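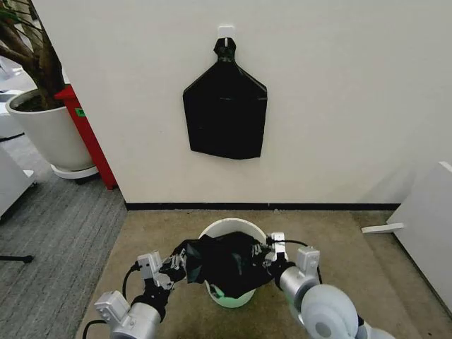

Bin liner task, both grippers on the bag at the rim. Spare bag on the wall hook.

December 3, 2019

Liner task on the Fovine stack, new bimanual controller branch. Notes mostly for me and Shiyu, sorry for the state of them.

Main change since the October build: the two arms no longer get separate targets. Planner puts out one bag-mouth frame plus a width, and each gripper pose comes from that. Old way, one arm would lag and the other would just keep pulling. Width is now its own variable with its own gain. Should have done this months ago.

Stretch limit is on motor current, not position. Position limit was useless, every bag has a different amount of slack depending on where the grasp lands. Threshold is a plain number in the config for now, 640 in raw units, do NOT copy it to the other arm pair without re-zeroing.

Perception. Rim fit is an ellipse on the depth edges, white bin on tan floor, fine on the far side, bad on the near side as soon as the bag hangs over it. Black plastic gives nearly no depth and the shiny folds give wrong depth, worse than none. Masking out anything dark before the fit now. Side effect: segmenter also finds the bag hanging on the wall and wants to call it the working bag. It sits almost straight above the bin from the head view so a column crop doesnt help. Added a check that the mask has to touch at least one gripper tip. Crude, keep it until Grovby labels come back.
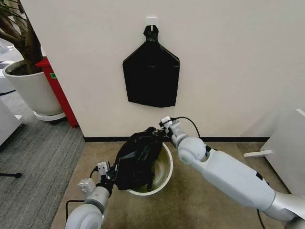
Right arm is the one I worry about. Elbow comes in from low right and the IK likes to flip it when the width target goes past the rim diameter. Put a seed from the last good solution and capped joint speed, flips are down, not gone. Log for the worst one is run 1,973, look at joint 5 just before the width step. Shiyu Deng thinks its the nullspace term fighting the cap. Could be. I'd turn the term off first and see.

Gripper cable on that side too: the collision model has no cable in it at all. Add a fat capsule behind the wrist, good enough.

Todo
- width ramp instead of step
- replay tool drops frames when both wrist topics are on, bug is in the Shawky reader i think
- timeout of 7 s on the regrasp state, right now it waits forever
- move the current threshold out of the shared config
- ask Shiyu for her rim fit script, the one with the robust loss
- rename "bag_pose", it means three diffrent things

Branch is pushed, tests not run.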